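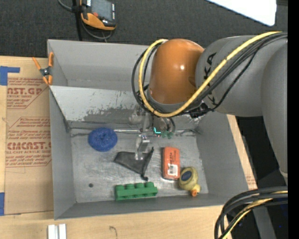
Keeping the picking cell alive: what I did on Filmont this spring

When I joined Filmont I figured I'd be writing code the whole time. I wrote maybe a page of it. The rest went into cables, clamps and a notebook that now has coffee on most of its pages, and I'm pretty happy with how it came out!

Filmont is the picking cell that Katia Bellini set up before me, one arm over one gray bin. My job was to get it through two runs of 500 picks each without somebody having to step in and fix it, and to write down how to look after it so the next student isn't stuck guessing. My advisor was Loredana Cirillo, who read every draft of this and crossed out a lot.

The bin

The bin sits straight on the wooden tabletop and it used to creep. You wouldn't notice until the arm started going for things a little off to one side. Katia's fix was to push it back by eye (sorry, Katia). I put a spring clamp, one of the orange and black ones, on the upper left side near the end of the divider, and then made checking it the first thing on the list. If the bin has moved, stop and redo the bin position before you run anything. Don't just nudge it back and hope.

The paint on the divider is scraped and the metal floor is scratched up. I asked Loredana if we should repaint and she said leave it, so I left it. I do wipe the floor down before a run.

The cables

This took most of May. The yellow cable and the black bundle come down together and loop around under the orange-brown joint cover, and the black ones make the wider loop. Get that loop too tight and it pulls when the wrist turns. Too loose and it hangs down where the gripper works. I redid it four times. What worked was moving the wrist slowly by hand control to both ends of its range, watching the slack, and only then closing the fastening under the arm. I was doing it the other way around for a week – fasten first, then test – and kept having to open it up again.

The gripper

Before each run I look over the clear part, the bracket and the fingertip section, then give the little green fittings a gentle tug. One of them let go in the middle of my first long run, at night of course, and I spent ages blaming my own code. Now the fittings come before the code on my list.

The test objects

I wanted things that fail in different ways, so the set has a blue scrubber, a black fabric pouch, an orange-red package, a yellow rubber duck and a green toy block. They go in loose, in the bigger compartment. The pouch is my least favorite by far, it flops into a new shape every time you drop it. The duck I like.

How it went

The first run of 500 needed me 2 times, once for the fitting and once for the cable loop. The second one finished by itself while I sat there pretending to read. I'd still like a proper bracket for the bin in place of the clamp, and Katia has a drawing for one that we never got around to making. My checklist is taped inside the cabinet door, and the cable notes are in the back of the notebook, after the coffee.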